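Pernimico revises bench set for Tarkard sorting exercise

Pernimico has issued a revised list of objects for its table-top sorting exercise, the set of small household items used at the Tarkard workshop for practice in placing, stacking and posting. The revision takes effect in April and replaces the list that has been in use since the workshop opened.

The main change is to the slotted box. The earlier list allowed any lidded container with an opening in the top, which led to uneven results between benches. The new text asks for a plain box in a light, uncoloured finish with one dark, narrow opening in its upper face. Boxes with printed sides are no longer accepted, as the print was found to distract from the edge of the slot in low light.

The open vessels have also been settled. Each table now carries one shallow mesh strainer with a long wire handle and one round bowl with a smooth interior, in black or grey. The strainer is to be set down with its handle pointing to the left, clear of the bowl. Handles laid across the middle of the table were the most common cause of a restart under the old rules.

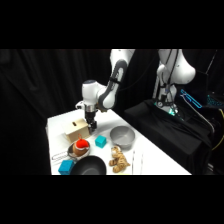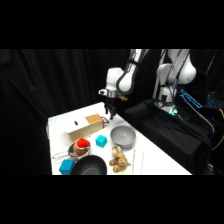 Teal cube, long-handled strainer and slotted box on the white table, in both views.

Cubes remain in the set and keep their teal colour. Pernimico looked at yellow and white as alternatives. White was dropped at once because of the table top, and yellow was judged too close to the tan of the box under warm lamps. Cubes must have a matt surface. Slight differences in size are allowed, provided that every cube can be lifted clear of the strainer without touching the rim.

Soft items are treated separately. The list permits a small plush toy as an irregular load, on the grounds that rigid blocks alone say little about how an item settles in a curved vessel. No shape is laid down, but a toy should weigh no more than 200 grams and should have no loose parts other than a sewn loop or tassel.

Tables are to be white and set in front of plain black curtains. Ilex, which supplies the curtains, recommends a heavy cloth hung in folds – flat panels tend to show creases and pick up reflections from the table. The drop should stop short of the floor wherever cables run behind the bench.

The changes follow a trial at Bai in which over 600 placements were logged, 500 of them using the revised set. A full table of the results will be added to the printed guide. Workshops holding the older set may keep it for practice, but it will not be accepted for recorded runs after the changeover. Replacement boxes can be ordered from Pernimico in packs of 2.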